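Wudari Bench Simulator: Review for Teaching and Training Use

Reviewed by Eirini Athanasiadis and Ka-ming Shek
Version assessed: April release, two-arm tabletop package

The Wudari simulator is offered to colleges and training centres that wish to teach the handling of small objects before students are admitted to a live cell. The department assessed it over 49 supervised sessions.

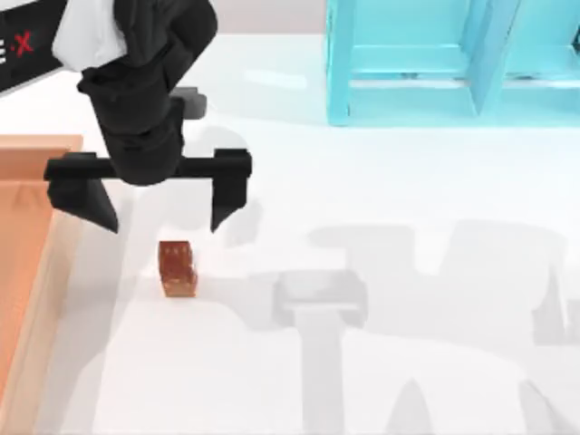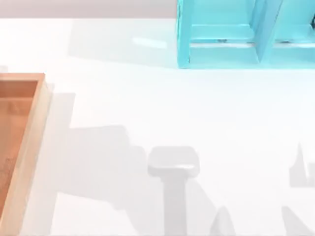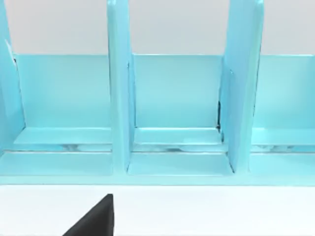

The principal finding of this review concerns the contact fault, which the supplier has acknowledged but not yet corrected. In 8 of the sessions a gripper finger passed into a solid panel with no collision reported, and the program continued to its next step. A trainee would reasonably have taken the run as sound. The fault arose only on approaches to the turquoise rack, where the pointed fingertip must be brought close to the front of the base and the upright dividers leave a limited width for each compartment. It was not observed on approaches to the small brown cube on the open table. Hiu-tung Hsiao repeated the failing runs at half speed and obtained the same result in all but two.

A second matter is the emergency stop. When pressed during a two-arm exercise, it halted the selected arm at once and allowed the other to complete its movement. The manual does not mention this. We regard it as the more serious defect for teaching, as students may carry the wrong expectation into the workshop.

In other respects the package is of a good standard. Shadows are soft and believable, and those of the arms fall across the white tabletop even in a view where neither arm can be seen, which several students found useful in judging position. Set-up took less than a morning. The licence covers 100 seats.

The simulator may be used for demonstration under supervision. It is not approved for assessed work or for checking programs intended for real equipment until both faults have been corrected and retested.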